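Cable routing, second try

January 22, 2021

I spent most of this week on the arm's cables again. Martti Lehtinen lent me his crimping tool, which saved me a trip to the shop. The gripper is mounted and points straight down over the cutting board, and I have started setting the heights for the counter.

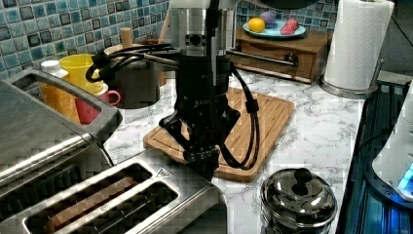 Gripper over the board, cables looped out on both sides.

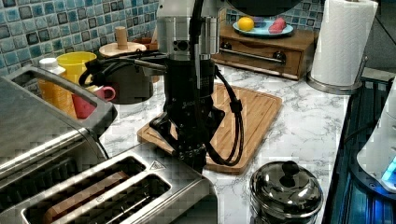 The first harness was too short. Every time the wrist turned past a certain point the connector took the load, and after 377 cycles one pin gave up. I cut a new one at 558 mm, which leaves enough slack for a full turn of the wrist. The price is that the loops stick out, so I have to plan moves that stay clear of anything tall at the back of the counter.

I also rewrote the approach move. It used to drop to the board in one go. Now it stops short, waits, and does the last part at 10 percent speed. The controller is a Tadari board I bought used, and its clock drifts, so I added a check at startup. The config files are still a mess.

Jouko Tikkanen asked why I don't run the cables down the inside of a sleeve. I tried that in May with a Skurel sleeve. It was stiff, and the arm fought it in the corners. A softer one might work, but I would have to take all 7 connectors off to fit it.

Next job is the lid of the pot. The knob is black and I don't have a good grip pose for it yet. I'll start with the fingers half open and see how far that gets me.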